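Resin minis going brittle in storage: primer, cure time or the resin?
Started by Neema Gachanja, 10 January 2020

I printed 60 infantry in July for our Culimgate campaign, 28mm, all in Mostyn gray. They were fine when I painted them. Last week I opened the box and 14 had snapped at the ankles or lost a rifle barrel. The box had been on a shelf in a closet the whole time and had not been dropped.

I wash twice, dry overnight and cure each side for six minutes. Primer is ordinary spray. Does anyone else have this problem with Mostyn, or am I curing too long?

mudlark_minis wrote:
Six minutes a side is too long for something that thin. I do two minutes total and stop when the surface isn't tacky. Overcured resin turns to glass, and ankles and barrels go first.

Neema Gachanja wrote:
The bottle says five to eight.

mudlark_minis wrote:
The bottle is written for bigger parts. Ignore it for rifles.

Tamsin Rutherford wrote:
I don't agree that it's the cure. I have a full Clernmont regiment cured for ten minutes a side and they get handled every month. Mine are in Eko tough mixed one to four with standard gray. Straight gray breaks whatever you do with it. Buy a bottle of the tough stuff and mix it in.

What do the breaks look like? If they are shiny and flat, it's brittle resin. If there's a wet spot in the middle, you have uncured resin inside and that's a different problem.

Neema Gachanja wrote:
Shiny and flat on all the ones I checked. They are solid prints, no hollowing.

Would thickening the ankles help? I can do it in the model before slicing but my PC is slow with the big files. The full sprue plate sliced to 1,959 layers and took most of an evening.

oldbrass wrote:
Yes, thicken them. Anything under a millimeter is asking for trouble on a game table. Also split the plate up. Ten figures at a time slices faster, and one failure doesn't cost you the lot.

On the slow PC, check your memory before you spend money on anything else. I added more to my old tower and the same plate went from an hour to 20 minutes.
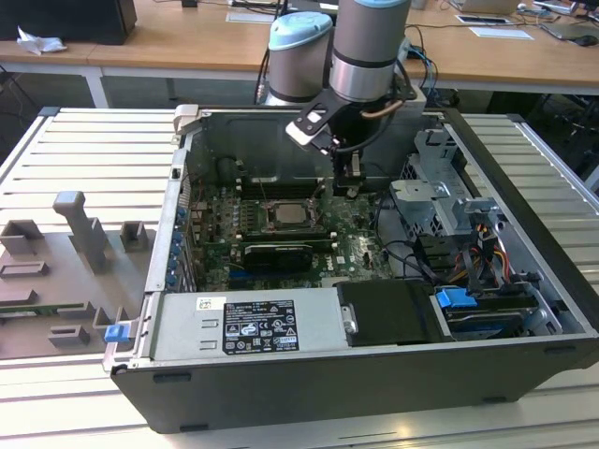
Tower on its side with the panel off.

Tamsin Rutherford wrote:
Slicing time has nothing to do with ankles, but fine. Splitting the plate is good advice. I would keep the figures tilted back too, so the layer lines don't run straight across the leg. Upright prints break along the layers.

mudlark_minis wrote:
Agree on the tilt. Still say the cure is the main thing. Print two of the same figure, cure one for two minutes and one for twelve, and bend them both.

Neema Gachanja wrote:
I can do that this weekend. I'll print four, two in straight Mostyn and two in the Eko mix, and cure one of each the short way. All tilted, same sculpt, ankles left as they are for now.

For the broken ones, is superglue enough or should I pin them?

oldbrass wrote:
Pin the ankles with thin brass wire. Superglue is fine for the barrels.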